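4.2 Appliance Tasks in the Adia Kitchen Package

Most of the people who wrote to us before this study wanted to know one thing, and it was whether a paid simulation package would save them any work over the free scenes they already had. We came to the Adia kitchen package with much the same question. Adia is sold by Prulberg as a yearly license, and it comes as a set of furnished kitchens, a library of task definitions, and a small launcher that starts a scene with a robot already placed in front of the right appliance. The vendor gave us an ordinary academic license for this review and had no say in what we wrote. The comparison package, Giraldo, was set up on the same workstation by the same two students, so whatever patience or impatience they brought to the one they also brought to the other.

We should say a little about how the tasks are put together, as it matters a good deal for what follows. Each task in Adia is a short text file that names an appliance, a starting state, a goal state, and a time limit. The appliance carries its own list of moving parts, so a microwave knows that it has a door on a hinge and a start button, and the task file only has to say which of these should end up where. We grew quite fond of this arrangement. When one of our students wanted a version of a task in which the door begins half open, she changed a single line and had it running before lunch. The same change in Giraldo meant opening the scene in a separate editor, and we did not manage it without writing to the support desk (who were kind about it, and quick).

For the main trial we ran a total of 381 episodes over the microwave, oven and drawer tasks. The policy was the same throughout, a plain imitation learner trained on demonstrations we collected by teleoperation in the Jonurcombe laboratory, and we made no effort to tune it for either package. An episode counted as a success when the goal state held for a full second before the time limit of 80 seconds ran out. By that measure 167 episodes succeeded. We would ask the reader not to make too much of the overall number, as our learner is a modest one and a stronger policy would surely do better. What interested us more was where the failures gathered.

Drawers gave us very little trouble. The handles are simple bars, the drawers slide straight, and even a clumsy approach tends to end with the fingers somewhere useful. Doors were another matter - and microwave doors above all. A door hinged on the left has to be swung through a wide arc, and as it comes round it takes up the very space in which the arm would like to be. Our learner often did the first part nicely, got hold of the handle and pulled, and then did not know how to get out of the way. In a good many failed episodes the wrist stayed close to the handle until time ran out, with the door quite wide enough for the cup to be reached.

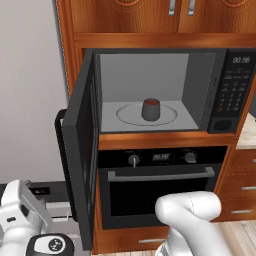 Figure 6. Microwave task in the Adia package, with the door open and a cup on the turntable.

We looked into whether the hinge itself was to blame, since a stiff or springy joint can make a fair policy look foolish. Adia lets the user set friction and damping for each joint, and the values it ships with seemed to us on the light side. Raising the damping by 10 percent made the door settle sooner after release and gave the arm a steadier thing to push against. It did not change which episodes failed, though, and we have left the shipped values in place for all the results given in this section. Readers who plan to move a policy onto a real kitchen may well want to measure their own doors first. A luggage scale hooked over the handle will do for a first guess.

There were some smaller annoyances. The launcher forgets the chosen kitchen when it is restarted, and the manual describes a replay window that had moved to another menu by the version we used. Rendering was slow when several cameras were switched on together, so we kept to the fewest we could manage with and wrote the remaining views out afterward from saved states. That worked well, and we would suggest it to anybody with a single graphics card.

On the question of price we can only speak for a group of our own size. The license cost us less than the student hours we had set aside for building kitchens by hand, and most of those hours went into collecting demonstrations instead. A larger group with its own scene tools may see it differently. The oven tasks, which share the door problem but bring in knobs as well, are taken up in Section 4.3.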